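Monitor loses signal after sleep, comes back only if I pull the cable

Asked by kevar_46 in Displays and Graphics
2 answers, 18 followers

I run two external monitors from a Stitard dock. After the computer sleeps for more than an hour, the left one wakes normally and the right one stays dark. The power button does nothing useful. Unplugging the video cable at the monitor end and plugging it back in restores the picture every time. Swapping cables made no difference. Both are set to the same refresh rate. Dock firmware was updated in July.

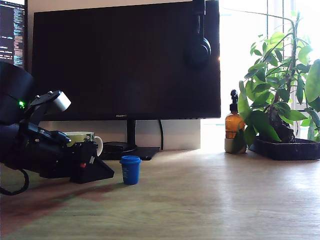
Page last changed: July, 4:18 pm

Answer by Thulani Baloyi (accepted)

The dock is probably not repeating the hot-plug detect signal after wake. Pulling the cable forces a new handshake. Try these in order:

Turn off deep sleep in the monitor's own menu, if it has such a setting. Some models stop answering on the input while in deep sleep.

Turn off automatic input selection and fix the input by hand.

In the operating system, disable power saving for the USB hub the dock sits on.

If it still fails, connect the right monitor directly to the computer and repeat the sleep test. A clean wake there points to the dock. You could then roll back the July firmware, if Stitard still offers the older file.

Comment from kevar_46: Fixing the input by hand did it. Auto select was on for the right one only.

Answer by muter2

Same here with an Admasu dock. I just set sleep to never.

Was this page helpful? Yes / No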